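Drundden Listings: data card

Summary
Drundden Listings is a text collection of stage musical listings, kept as one row per production. It covers touring shows, resident shows and concert stagings. The current release has 100 productions and was frozen in September.

Files
productions.csv: one row per production
venues.csv: one row per theater
runs.csv: links a production to a venue, with opening and closing month

Fields
Each production row has 12 columns. The three required ones are title, show_type and source. Empty cells mean the listing gave no value. Running time is in minutes and includes the intermission.
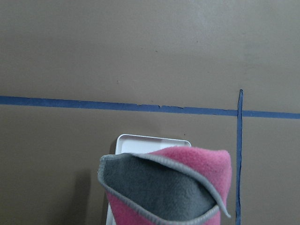
Blue tape on a brown surface.

Sources
Text was taken from three listing feeds: Pisero, Oleo and Dunne. Where feeds disagree on a title, the Pisero spelling is kept and the other goes in alt_title. Dunne lists matinees as separate runs; these were merged by hand.

Cleaning
Ticket prices and booking links were removed. Promotional wording in the blurb column was left as written, including capital letters and exclamation points. Accents are stored as UTF-8.

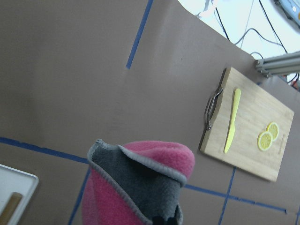 Duplicate rows were matched on title, venue and opening month. A revival with a new cast counts as a new production. A cast change during a run does not.

Known issues
Oleo does not separate jukebox musicals from tribute concerts, so show_type is unreliable for rows from that feed.
Closing month is missing for open-ended runs.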